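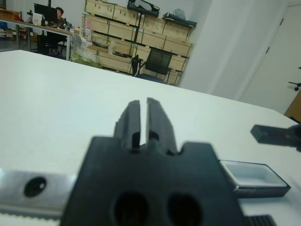
Keeping a white work table clear (and white)

Quick notes before I forget them again. We have one big white table in the workroom, desk on the far side, and everything lands on it. Mail, cups, screws, lids.

Small stuff goes in a shallow tray. One tray. Dark rim is good, you can find it on a white top. If the tray is full you stop and sort, you do not get a second tray. Anitha D'Souza got a second tray in June and then we had 9.

Wiping down. Damp cloth, drop of dish soap, dry cloth straight after. Matte tops hold on to gray smudges, so go in circles and dont press. Melamine sponge only on a real mark — it can leave a shiny patch and you will see that patch forever.

Scuff lines. Pencil eraser first, a clean white one. Then baking soda paste, leave it 30 seconds, wipe. Still there? Leave it. Faint ones you stop noticing.

Little dark specks. Could be dirt, could be in the surface. Fingernail test. If it doesn't lift with a fingernail don't go at it with a blade!!

Black parts on the table. Long flat pieces, covers, lids, anything with a bit of gloss. They show every fingerprint and scratch easy. Put a folded cloth under. Check for screws still sitting in the holes before you tip one over, I lost 2 down the back of the desk that way. 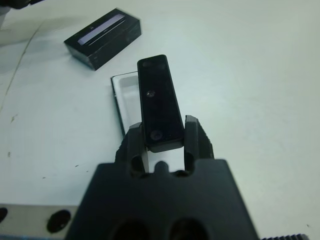
Long black piece, rounded corners. Glossy side up.

Desk rule. Monitor stays, small box can stay, the rest goes home by 5 pm. Piles at the far end dont count as put away, Anil.

Felt pads under anything heavy. Lirnano ones are what I have in the drawer, any brand will do. Cut them a bit smaller then the foot so the edge doesnt pick up fluff.

Next up, the drawer under the sink. Need more jars first.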